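Evgate Travellers' Help > Motorhomes and touring > Where to stay

Leaving the van at Drirnum for two nights, is it safe?

Posted by Yuto Yokoyama, 22 August 2021

Hi all, we're taking our motorhome up the coast and want to leave it at the Drirnum park-and-ride while we hop on the ferry to Ornel for 2 nights. The website says overnight parking is fine, but a chap at our last campsite told us vans over a certain length get moved on. Ours is a big old thing with a bike rack on the back! Has anyone left theirs there lately? I'd also love to know if there's a tap, as we'll be coming back with an empty tank and a lot of washing.
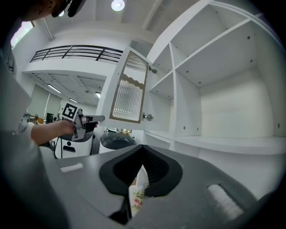 Replies

Daichi Honda

We did exactly this in May and had no bother at all. Go right to the far end, past the coach bays, where the spaces are longer and you can hang the bike rack over the grass. It was 8 pounds a night and the machine only took coins, so raid the glovebox first. There is a tap by the toilet block but it's one of those push ones that stops every few seconds, and your hose won't fit on it. I filled ours with a watering can (took ages, got soaked). If you've got the time I'd fill up at the Koyama farm site instead, they let you do it even if you're not staying. 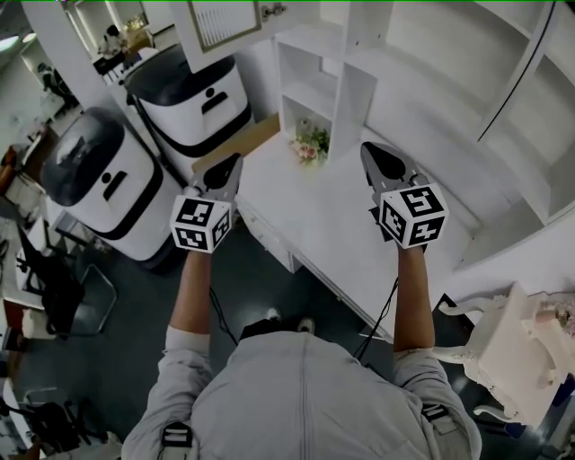 Ferry first, parking second, that's my advice. We booked Ornel late and ended up on the early boat, then had to find the car park in the dark. Take proper bags for the crossing too, as it's a fair walk down to the slipway and the steps are steep. I'd want something with two shoulder straps and buckles, like the ones over that light grey jacket, so you've got both hands for the rail. My other half took a wheelie case and said some words I won't type here.

coastroad107

never stayed but the height bar is at the main gate, use the side one. think the limit on length is only for the top car park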